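Jul 20, 2019

Bench notes, forensic firearms section, Prundton annex. Continues the Zistwood trajectory work from February.

Question from the prosecutor's office is narrow: can the five strikes in the Zistwood front door and porch post be put in order, and was the shooter on the driveway or on the walkway when the last one was fired. The hearing transcript uses both words for the same strip of concrete, so I have gone back to the survey sketch and use "drive" and "walk" as labeled there.

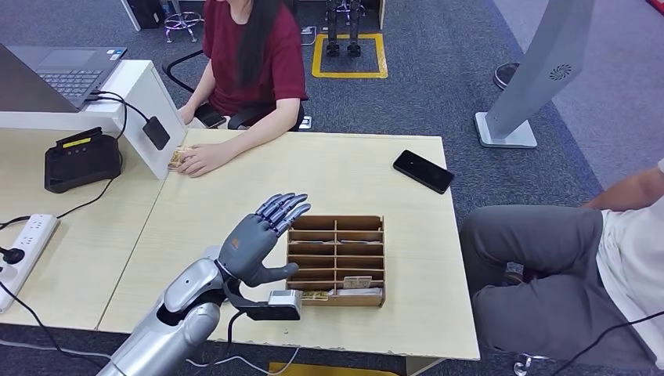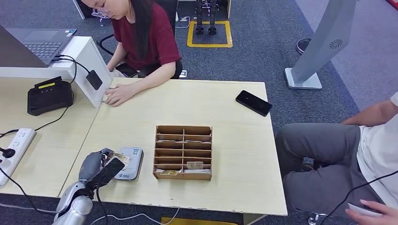
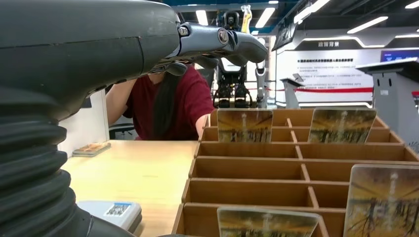

Arm at the bench: the hand by the slotted organizer (first two), the gripper with a person behind it (last).

Strikes relabeled A through E, left to right as seen from the street. The February sheet numbered them in order of discovery, and two of the older photos still carry those numbers. Conversion table is taped inside the front cover. Use the letters from now on.

Rods in A, B and D. C hit the hinge plate and is too deformed for a rod. E went through the porch post and into the siding, so it has two reference points and gives the best line of the lot.

Horizontal angles, measured from the face of the door, protractor and laser both:
A fine, the two methods agree.
B fine, but the rod has play in the outer skin of the door. Repeated with the next size up, same result.
D disagrees by 2 degrees between methods. Kept both values. Did not average.
E agrees, and is steeper than the others by enough to matter.

A, B and D back-project to the drive. E does not. With the error cone drawn at its full width, E still lands on the walk, closer to the house. I am comfortable writing that E was fired from a different position than A, B and D. I am not comfortable writing that it was fired last. Nothing in the door gives sequence. The glass might have, but the sidelight was swept up before the first call-out and what we have is one bag of fragments with no positions recorded.

The Pakden report says "the final shot" for E. I can find no basis for it in their worksheets. Wei (the case software, current build) also sorts E last, but only because it sorts by label. Flag this before anyone prints the summary page and attaches it to something.

Muzzle distance: test panels shot at 120 cm show powder on the witness cloth, panels at 400 cm show none. Nothing recovered from the door face, which was rained on and then wiped. So no distance estimate from residue. State that plainly in the report and leave the panel photos in the appendix.

No firearm submitted. The recovered fragments are copper jacket and lead core, with one piece large enough for partial rifling. Class characteristics only. If asked about make, the answer is a list, and the list is long.

Cloth from the test panels is bagged and in the drying cabinet, second shelf. Do not move it to the evidence room, it is reference material and has no item number.

To do:
Remeasure D with the door upright in the frame. It was flat on trestles this time and the skin may have relaxed.
Ask for the original survey file. The sketch has been rescaled at least once, and the scale bar is missing from our copy.
Correct the labels on the two old photos, initial the change, keep the originals.
Draft wording for E: "fired from a position nearer the house than A, B and D; order not determined."
Laser is due for its calibration check. Log the serial number this time.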